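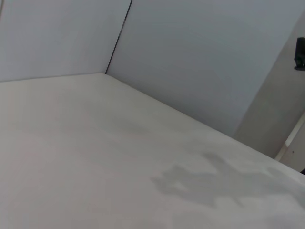
Colleen Lavoie objected, when an early draft went around, that a bare table proves very little — any surface looks well kept once everything has been taken off it.

Home Contents Previous section Next section References

Figure 2. Bare work surface with upright panels on its far sides.

We think the objection is fair, and it applies to more than our own draft. Much of the writing on shared work tables treats clearing as the same thing as order. The Fondetitz survey, for one, asked 700 users whether they "left the table clear" and reported the yes answers as a measure of tidiness. We doubt that it measured anything of the kind. A person can clear a table by pushing the mess onto a chair, and the question would never catch it.

A pale, smooth top closed in by panels, as in Figure 2, is often said to discourage clutter. Hiebert makes this claim most firmly, arguing that people hesitate to leave things on a light surface with nothing else on it. Perhaps they do. But the same panels give people something to lean folders against, and a back corner is where odds and ends tend to pile up. At the Okora site, all 8 tables were cleared in March under a new house rule, and the rule was then credited with the change. No one had recorded what the tables looked like before.

We therefore make a smaller claim. An empty surface tells us that nothing is on it at that moment. Whether it stays usable depends on where things go when they are put away, and on who decides. Carter Beaulieu's scoring sheet, which gives a bare table the full 100 points, leaves out both questions. We kept the sheet for comparison with the Stetska results — with little confidence that the two sets of scores mean the same thing.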